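Wernerholm Shared Workshop
Evening course: Building a Two-Arm Bench at Home
Handout for session 4 - Tool handling, or why your robot should not put your wrenches away yet

Read before Sunday. Bring your own build log, even if it is embarrassing. Mine is.

1. Where we left off

Last session we got both arms bolted down and answering to the same computer. Several of you went home and wrote in the course log that your bench was "working." Please stop using that word. An arm that moves when told to is powered and configured. Working means it does a job you care about, at a rate you would accept from a person, with nobody's finger resting on the stop button. By that standard I have seen very few home builds that work, and I include the first two I made.

The task for this session is tidying hand tools into a toolbox. It was picked by vote over my objection. I wanted blocks. Blocks are dull, but a failure with a block tells you something. A failure with a wrench could be the grip, the shine on the metal, the weight out at one end, or the tray wall you forgot to allow for, and you will spend the evening arguing about which.

2. The toolbox as a workspace

A cantilever toolbox looks friendly because people find it easy. You open it, the trays spread, everything is on show. For an arm it is a poor place to work. The trays sit at different heights. The links between the tiers are thin and stick out just where a wrist wants to pass. The walls are low enough to ignore on a drawing and high enough to catch a fingertip. Worst of all, the box is made to fold, so a firm push on an upper tray may shift the trays you were not touching, and your carefully taught positions are now wrong.

Rules for the bench exercise:

Open the box fully and leave it open. Closing it is a separate project.
Clear out the small stuff. No loose screws, no bits, no washers.
Teach the approach from above. Coming in from the side past the links is for people with spare fingers for their gripper.
One arm over the box at a time. The other stays low in front of it or goes home.
Write down where the box stands before every run.

The last rule is the one people skip. In February a group taught a very nice pick on the big wrench, went for coffee, came back and could not repeat it. They blamed the motors, then the Vesuton control software, then each other. Nobody had marked the box position. I can't prove the box moved, and neither could they, so the whole evening was worth nothing as evidence.

3. Hard tools and easy tools

Double-ended ring wrenches lying flat in a tray are close to the worst case. There is little height to grab, and the gripper floor clearance is about the same as your error. Screwdrivers are better, at least at the handle end. Grip the handle, leave the shaft alone, and expect the tip to swing.

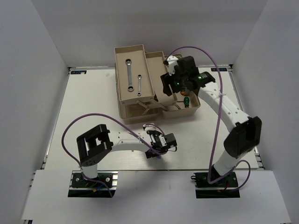 Should both arms be able to reach every tray?
Only if you have a plan for who goes first. Shared reach sounds like a feature, and the kit pages sell it as one, but without a rule for taking turns you have bought yourself a shared collision zone. Start with each arm owning its own area and a single handover spot on the open table. Widen it later, after the dull version has run cleanly.

I know the Tsolakis planner claims to sort out turn-taking by itself. I have tried it on this bench. It does avoid collisions, mostly by having one arm wait so long that I could have put the tools away, swept the floor and filled in the log. Perhaps the next version will be better. I would not design your bench around that hope.

4. Cables

More home builds stop because of cables than because of code. A cable that is fine at rest can pull tight at full reach, or hang low enough to hook a tray. Tie it to the forearm, leave a generous loop at the elbow, then move the arm by hand through its whole range with the power off. Look at the wrist last, where the slack always runs out first.

People ask whether a big loop looks sloppy. It does. Leave it.

5. What counts as a result

Here is where I expect complaints. A video of one good pick is not a result. I don't doubt you did it - I doubt you could do it again while I watch. For this course, a result is 36 attempts in a row at the same pick, every one written down, with no quiet restarts after a bad one. If you stop to fix something, the count goes back to zero and you note why.

To give you a sense of scale, my own best set on the green-handled screwdriver ended with 13 failures. Nine of those were the same fault: the fingers closed a little too high on the rounded end and the handle slid out. I had been sure the grip was solid. I had even told people so.

You will also see claims on the Prularero forum of more than 2000 picks without a miss. Ask the poster what was being picked, who reset it between tries, and whether the reset put it back in the same spot. I asked. The thread went quiet.

6. Work for this session

a) Choose one tool and one tray. Write the choice down before you switch anything on.
b) Teach the pick at half speed and leave it at half speed.
c) Run the full set. Log each attempt as held, dropped, missed or stopped by hand.
d) Move the toolbox by a finger's width, without reteaching, and run a short second set. Most of you will dislike the numbers.
e) Write half a page on what failed most often. Guesses are welcome if labeled as guesses.

Groups that finish early may try a handover from one arm to the other on the open table. Keep it away from the trays.

7. Housekeeping

Power goes off at the wall before anyone reaches over the bench, every time, including when you are only straightening a wrench. Spare finger pads are in the drawer under the printer. If you take the last pair, print another before you leave. The print takes longer than you think, so start it when you arrive.

Logs are due at the start of session 5. Handwritten is fine if I can read it.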